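Curden two-arm cell: what to ask before you budget
9 April 2024
By the equipment desk

Curden lists its two-arm cell at $1,164 a month on a 3-year lease. Grippers are extra, and so is the emergency stop, which strikes us as a strange thing to call an option. Terketti wants a $2,000 deposit for much the same kit and is vague about spares.

Both brochures promise easy handling of soft goods. We'd budget for 2 grippers and a spare set of fingers, then ask for a trial on your own parts - the limp, fuzzy, awkward ones. A rigid block proves very little.

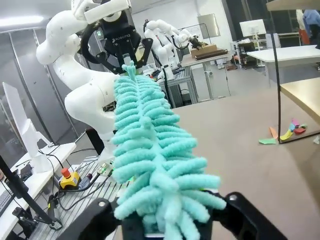
Ventura's reply was that trials are free from January, but only for buyers who have already signed. So get the trial terms in writing first, and ask who pays the freight if the cell goes back.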